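**Notice to Residents of the Rivadeneyra Building, Regarding the Piano**

To all tenants, subtenants and holders of a kitchen key:

The Office of the Building Manager has received 17 letters on the matter of the piano. The Office thanks the residents for their letters and regrets that it can't answer each one by hand. The present notice is intended to serve as a reply to all of them, including the one written on the back of a menu.

The facts, as the Office understands them, are as follows.

In June the apartment on the fifth floor, formerly held by the late Mr. Undano, was opened for clearing. The clearing was carried out by the firm of Skoltuvo, which removed the furniture, the rugs, two wardrobes and a bathtub that did not belong to the apartment. The firm did not remove the piano. Its foreman wrote in his report that the piano was wider than the door, wider than the window and wider than the stairs, and that he had measured each of these twice. He asked how it had been brought in. The Office searched its records and found no entry.

The piano was therefore left in place, and the apartment was locked.

The first complaint reached the Office nine days later. It came from the tenant directly below, who reported that someone was playing scales between four and five in the morning. The Office sent the porter to check the lock. The lock was sound. The dust on the piano lid had not been disturbed, and the porter, on the advice of the Office, wrote the date in it with his finger.

The second complaint concerned the same scales, heard from the floor above. The third tenant to write stated that the scales had been replaced by a waltz. This tenant did not wish to complain. She wished to know the name of the waltz.

At this point the Office asked Lizeth Mosquera, of the third floor, to give an opinion. Ms. Mosquera taught music at a girls' school for many years and is the only resident known to read it. She agreed to sit outside the locked door from three in the morning, on a folding chair supplied by the Office, with a blanket supplied by herself.

Her report is kept on file and may be read during office hours. In substance it states that the playing began at ten minutes past four; that it was the work of a beginner, with small hands and a weak fourth finger; that the same measure was attempted 16 times; and that on the last attempt it was played correctly. Ms. Mosquera adds that she said "Good" through the door, out of habit. The playing stopped at once. After a short time it began again, from the top, and a good deal louder.

The Office asked Ms. Mosquera not to do this again. 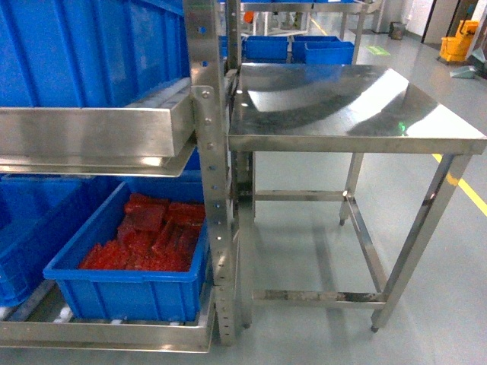 Ms. Mosquera has informed the Office, in writing, that she intends to go on doing it every night. She says that the pupil drags in the left hand and that no one has ever corrected it. She has also asked for a second key, a metronome and the repair of two strings in the upper register. The Office has refused the key. It has taken no position on the metronome.

Several residents have asked about the history of the instrument, and the Office has made such inquiries as it could. A plate inside the lid bears the name Fostico and the number 1289. The maker closed its doors before any person now employed in the building was born. A nephew of Mr. Undano, reached by letter, replied that his uncle did not play and disliked music in general. He recalled that there had been a child in the house at one time, before his uncle's tenancy, and that the family had left in a hurry in winter. He did not recall a name. He asked that the Office not write to him again, and enclosed the stamp.

A dealer was then invited to inspect the piano and offered 3000 for it, the buyer to bear the cost of taking down one wall. The Office considered this a fair price. The offer was posted in the lobby, as the rules require, so that any resident might object within the proper period.

The Office wishes to record what followed. On the first night after the posting there was no playing. On the second night there was none. On the third morning the tenant directly below, who had made the original complaint, came down in his slippers and stood in front of the notice for some time. He reported that he had been awake since four. He asked whether the objection had to be made on a special form.

It did not. By the end of the week the Office had received objections from nearly every floor. The tenant of the fourth floor rear, who is deaf, objected on the ground that his glass of water no longer trembled on the nightstand and that he had grown used to it. The porter also objected. The Office reminded him that he is an employee and has no standing, and has attached his letter to this notice all the same.

The Office has therefore decided the following, with effect from 10/11/2024:

1. The offer of the dealer is declined, with thanks.
2. The apartment on the fifth floor will remain locked and will not be let.
3. The two strings will be repaired at the expense of the building.
4. Practice is permitted between four and five in the morning. It is not permitted at other hours, and this applies to all residents, however long they have been in the house.
5. Ms. Mosquera may keep the folding chair.

Residents who still wish to be moved to a quieter apartment may apply at the desk. Two such apartments are open, both in the rear wing. So far no application has been received.

The Office has been asked to add a final item. Ms. Mosquera reports that the waltz is now complete except for the last page, which she believes the pupil never had. She has written one out from memory, as best she could, and has slid it under the door. The porter, checking the lock the next morning, looked through the keyhole and saw that it was no longer on the floor.

Residents on the fourth and fifth floors are asked to keep their radios low tonight.

*For the Office of the Building Manager, Rivadeneyra Building*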